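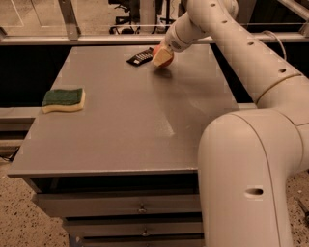

Oduor Ondieki wrote to ask whether the Trisik kit is worth the money if all you want is a tabletop arm that picks things up and puts them down again, and whether the recordings that come with it are any good or just filler. Fair question, and it's pretty much why this README exists.

So: this folder goes with my review of the Trisik tabletop kit, the one Dodville sells with the arm, the gripper, the control box and a year of software updates. I bought mine in February and have been using it most evenings. Nobody at Dodville has read this before you, and I paid the full price (ouch).

What's in the folder

sessions/ has 229 recorded runs, one subfolder each
notes.txt is my running log, typos and all
settings/ has the speed and grip settings I ended up with
failed.csv lists the runs I marked as failed, with a short reason
The review itself is review.txt, and it's long, sorry

Each run has the head view video, the joint positions, the gripper opening and one line of text saying what the arm was asked to do. The lines are mine and they're not very consistent. Early on I wrote stuff like "pick block", later I got wordier. If you're going to train on them, read through them first and fix what bugs you.

The objects

Ordinary things, nothing from a special test set. There's a kitchen sponge with a green scouring side, a small black calculator, a cream-colored block, a round red thing like an apple, and a few more that come and go. I wanted shapes that ask different things of a gripper. The sponge squashes, the calculator is flat and a pain to get under, and the round stuff rolls if you so much as look at it. When two things sit close together the kit gets noticeably worse at choosing where to grab, and I kept plenty of those runs in -- they're the ones I learned the most from.

How it did

Out of the 229 runs I marked 71 as failed. That sounds bad, but I was strict! If it grabbed the right thing and let go of it early, that's a fail. If it nudged a neighbor off its spot, also a fail. The block was easy from day one. The calculator I nearly gave up on until I dropped the approach speed to 20 percent, and then it started going okay.

The gripper is the part I like best. It's compact, it doesn't block much of the view, and the default grip force is gentle enough that I never crushed anything I cared about. The arm is smooth and quieter than I expected too.

The software is where I get grumpy. Setup took me 90 minutes with the manual open, and the manual skips the step where you have to zero the wrist before you zero the elbow. Do it the other way around and you get an error that says only "check pose". I did check the pose. I checked it a lot. Dodville support answered the next day and were nice about it, but please just put it in the manual.

Compared to the others

I had a Makokha on loan before this and still think its app is easier for a beginner. The Rotar is cheaper, and if you only need simple moves along a fixed path it'll do fine, though I never got its recordings out in a format I could use without a lot of fiddling. The Trisik files open with plain Python and a video player, and that alone sold me on it.

Things to know before you use the files

The light changes between sessions and there's glare on the gray tabletop in places. I didn't correct for any of it.
The arm takes up a big chunk of the view, mostly on the right.
Background clutter is left as it was.
Joint positions are in degrees, not radians. I know, I know.
Timestamps start from zero in every run.

To answer Oduor properly: yes, I'd buy it again, but I'd wait for a sale, and I'd skip the extended support plan. The recordings Dodville ships in the box are okay for checking that your player works and not much else. Use these, or better yet make your own.

License: do what you like with it, a mention is nice.

Last updated Jul 27, 2023. I still need to rename the early subfolders -- the numbering skips in a couple of spots and no, there aren't any files missing.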